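The first thing Ruth Marsden did when I arrived was put the kettle on. The second was to apologise for a planner. It had been sulking since breakfast, she said, and if I wanted to see it at its best I should have come in May.

I'd come to Trostby to write about software, and I'll admit I was a bit nervous. I write about technology for people who mostly want it to leave them alone, and I'm one of them. But Ruth has spent years on the layer of code that sits between "put that bowl in the other bowl" and a motor turning, and she is very good at explaining it with whatever happens to be on the table.

Her team's package is called Multik. It takes in what the cameras see, makes a list of things it thinks are there, and hands that list to a planner, which works out what to move first and how to get the arm there without knocking everything flying. The test job is nesting tableware, small inside large, and it sounds like something you'd give a toddler on a rainy afternoon (I said this out loud, and Ruth very kindly laughed).

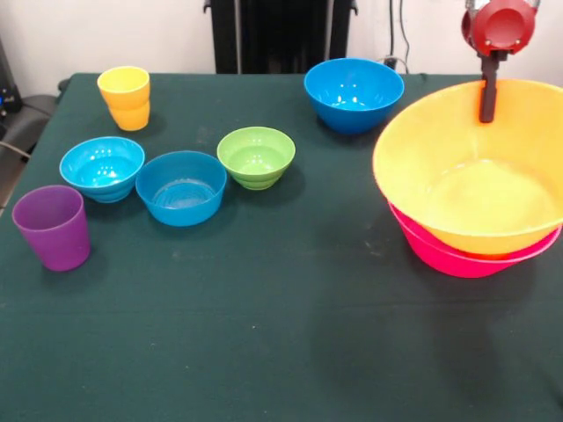

So why is stacking bowls harder for a computer than, say, playing chess?

Because a chess program is told exactly where every piece is, and Multik has to guess. Each camera view gives it a slightly different story about where a rim starts and stops, and a guess that's 5 millimetres out can be enough to turn a neat pick into a shove.

The guessing is done by a part they call Eglītis, after a street one of the early programmers lived on. It used to give one answer per object and stick to it, like a stubborn uncle with a map. Now it keeps several possible answers going at once and scores them as new pictures come in. Ruth showed me the log from the morning's work, and there it was, line after line of the thing changing its mind! I found it oddly soothing to read. At one point it had 131 live guesses and couldn't settle on any of them, and then a fresh view arrived and most of them simply dropped away.

What you do with all that doubt is the planner's problem. The old version waited until Eglītis was certain, and it could sit there for ages. The new one is allowed to act on a decent hunch as long as the move is easy to undo. Picking up a bowl that stands well clear of the others is easy to undo. Lowering it into another one at a bad angle is not, so for that it insists on another look.
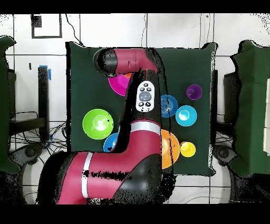
Occlusion was the word I heard most that day, and it only means one thing being in front of another. People barely notice it. We lean over a bit and carry on talking. For Multik it's a daily headache, and a good share of the trouble is caused by its own arm. Look how the red section stands right in front of a blue bowl and the big orange one, while up at the top there's only a sliver of orange showing past the magenta. From that view the software can't tell how wide the hidden one is, or whether it's a bowl in the first place. The fix they're working on is a memory: once Eglītis has had a good view of something, it's meant to go on believing in it while the arm is in the way, with the belief fading slowly until it gets another look.

How slowly is where the arguments start. Ruth wants a long fade, and at least one of her colleagues wants it short, on the grounds that people wander up and move things. They've built a replay tool, Tastanora, to settle it. It takes recorded runs and plays them back through the software with the fade set differently each time, so you can line up the results and see which setting would have gone wrong and when. There were more than 300 recordings in it when I visited, and you can chew through the lot while you're having lunch.

I had a go myself. There's a slider for the fade and a big grey window that fills up with coloured outlines, solid for what the software can see and dotted for what it's merely remembering. I dragged the slider right up and the dotted outlines hung about like guests who won't get their coats. Right down, and they vanished the moment the arm crossed them, and the planner started making plans straight through the gap.

"Somewhere in the middle, then?" I said.

Ruth pulled a face and said the middle was the setting they'd had all along. She moved the slider a hair to the right, started the replay again and went to see about more tea.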